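4.2 Support conditions of the stair at Konholm

The timber stair in the hall at Konholm rises through one full turn without a newel post. Earlier accounts treat it as unsupported. Our survey, led by Awuor Tanui in September, found that the inner string does most of the work. It is built up from short lengths of wood scarfed together and pegged, and it winds so tightly that it behaves much like a post. The outer string carries less and acts mainly to stop the treads from twisting.

We measured the drop at the edge of each of the 32 treads under a fixed load. The largest value was 7 mm, at the tread furthest from either landing. The joints in the lower half moved very little – the pegs there had been replaced, probably when the hall floor was relaid. Figure 3 is in three parts.

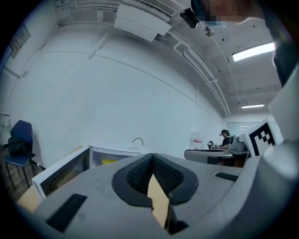
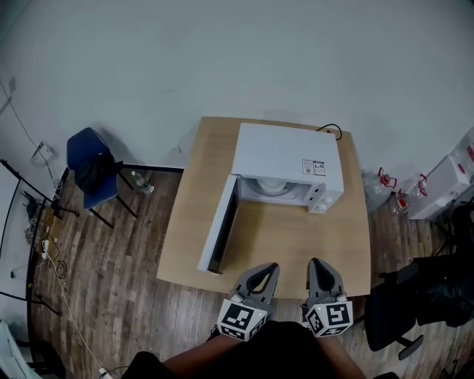
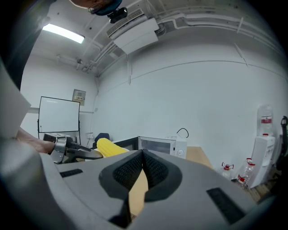
Figure 3. Three views: (a) gripper with a square marker at the right; (b) microwave oven with its door open; (c) corn cob held in a second gripper.

The readings taken at Konholm agree with those from the smaller stair at Pirkow, where the inner string is cut from thicker stock and has fewer joints. In both cases the top fixing matters more than the bottom one. When the wedges at the upper landing were eased, the movement at mid-height rose by 18 per cent, while easing the lower wedges made no difference that we could measure.

Ferri reached a different view of the Pirkow stair and gave the wall brackets a large share of the load. We do not think this can be right for Konholm. The brackets there are fixed to lath and plaster, and two of them can be turned by hand. They may have been added to calm nervous visitors – the estate accounts mention complaints – but no bill for the ironwork has been found.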